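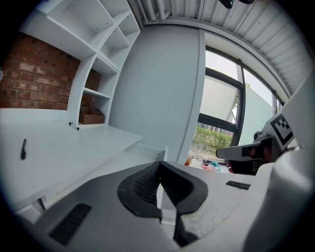

Week 8 - Desks, Shelves and the Things That Land on Them
Home and Workplace Organisation, evening group, Nukalby
Notes by Rima Awwad

Welcome back, everyone, and thank you for being so patient about the heating on Monday. I promised I'd write up what we got through, plus the bits we ran out of time for, so grab a cuppa and have a read before next class.

We spent most of the first hour on built-in shelving that sits over a desk. I'm very fond of it, I'll admit - my first flat in Stusbridge had a whole wall of it and I filled every cubby within a fortnight (mostly with things I should have given away!). Open cubbies are lovely to look at when they're nearly bare, and the trouble starts when we treat a bare one as an invitation.

A small cardboard box in a cubby is perfectly fine, as long as you can say what's in it without getting up. If you can't, open it tonight. Label the front, in your own words, in a colour you can read from your chair.

Markers and pens. Please don't laugh, but we gave these a good 39 minutes. Leave out the 2 you reach for most and find the rest a home in a cup or a drawer. Store markers lying flat if you can, caps clicked on properly.

White surfaces show every smudge, so wipe along the whole length of the desk at the end of the day, right to where it meets the wall or the next section. Brick beside a desk sheds a bit of dust - a soft brush first, then the cloth.

For next time: choose one shelf at home, empty it completely, and put back only what you've used since January. Bring your list. We'll compare notes after the tea break.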